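The Silver Drawer

Pirjo Harju keeps the loose flatware in a map cabinet, five drawers deep, at the back of her shop on the main street in Sellville. Spoons are in the top two. Forks get one drawer, and so do knives, which she buys only when the blades are sound. The bottom drawer holds what she calls orphans, the single pieces whose sets were split up long before they reached her.

"People think they need to buy twelve of everything," she says. "Most of my regulars started with one serving spoon."

Harju opened the shop after a long stretch behind the counter at Tamiru, a jewelry and silver dealer that closed when the owner retired. She took over part of the stock and most of the customer book. The jewelry side she let go within a year. Rings and brooches sold well enough, but she was spending her days on repairs and ring sizes, and silver was what she wanted to handle.

The shop now has 1,272 pieces on its inventory list, from salt spoons to a pair of candelabra that has been in the window since she moved in. She writes the list by hand in ledgers and copies it to a computer in the slow months. Each entry has the weight, the marks, any monogram and what she paid. Damage goes in red pencil.

Monograms are the thing new buyers ask about most. A set with someone else's initials usually costs less than a plain one, and for a long time the trade treated them as a fault. Some dealers had them buffed off. Harju won't do it. Removing a monogram takes metal with it, and the spot where the letters were can end up thin enough to flex under a thumb. She would sooner sell the piece cheap and leave it alone.

Her other steady trade is in matching. A customer brings in a fork, or sends a rubbing of the back, and she looks for the pattern. Many patterns have close cousins, and the difference may be a single shell or an extra line along the edge. Last May a man came in with a butter knife in a pattern his grandmother had owned and left with four more. The sixth turned up in the orphan drawer two weeks after he had gone home.

Across town, Kekeli Amissah does the repairs. His workshop, Flanlow, is in a former shoe store, and the old shelving still runs up both side walls. He trained as a jeweler and moved to larger work when he found he liked hammers more than tweezers. Dents in hollowware make up much of what comes in – coffee pots, sugar bowls, christening cups that have been dropped by several generations of the same family.

A dent is pushed out from inside, using a steel stake shaped to fit the curve. Small ones can be done in minutes. A crease is harder, and old solder is harder still, especially where an earlier repair was made with lead. Amissah charges $200 for a straightforward teapot dent and quotes separately for anything with a crack. He also turns work down. If the repair will cost more than the owner paid and there is no family tie, he says so on the phone.
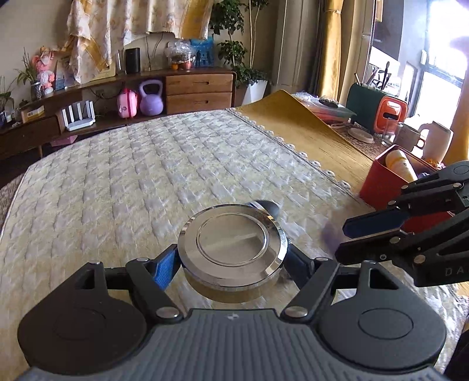
A round metal container with a polished lid.

Both of them are asked about cleaning every day. Harju's advice is to use the silver, wash it by hand and dry it right away. Dips strip the dark finish that was put into the low parts of a pattern on purpose, and it is expensive to put back. Amissah sells a mild paste called Poron and tells people to buy the small jar. Rubber bands are to be kept out of the drawer, and so is newspaper.

Prices have held fairly steady for everyday flatware. Serving pieces do better. The last good ladle Harju sold went for $293, to a couple who had come in looking for a cake knife. They plan to use it for soup.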